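Tremitine Hand Gripper Kit
For recording manipulation examples by hand

Home / Data collection / Hand tools / Tremitine

The Tremitine is a two-finger gripper which a person holds and moves. It records what the fingers do, and the recording becomes an example for your learning system. No robot arm is necessary for this part of the work.

Each kit contains the gripper, a camera mount, a spare pair of fingers and the Trellness recording software. A full charge gives 60 minutes of recording.

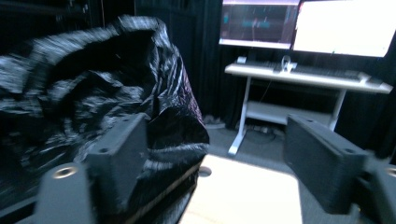 We advise to begin with soft things. Plastic bags, cloth and packing film never take the same shape again, so a learning system needs many examples of them. For one bag task our customers usually plan 400 recordings, with at least 2 operators. Different people pull in different ways, and this is useful for the training.

Please keep the fingers open when you come near to the material, then close slowly. A fast close gives a poor signal at the start of the grip.

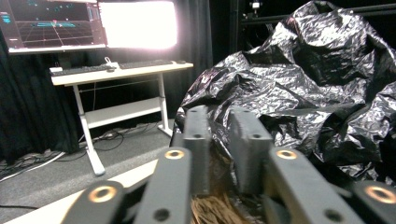

The finger links are held with bushings, which you can replace with the key in the kit. Please check them before every long session. If a finger moves from side to side, stop and write to Bernadette Marty at the service desk.

The software keeps the failed grips also. We ask you not to delete them. Mark them as failed and leave them in the set.

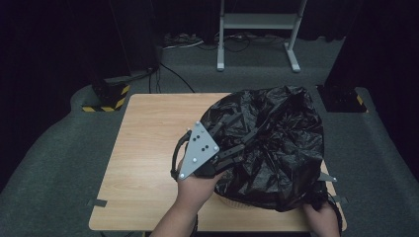 Product Sheets, Issue 2

Working with two hands: one hand carries the gripper, the other can hold the material. Choose "free hand" in Trellness before you record, or the session is stored as single hand.

Order code: 1703
Delivery: from July
Training at your site: ask Corrado Carbone
Page updated: 29/06/2023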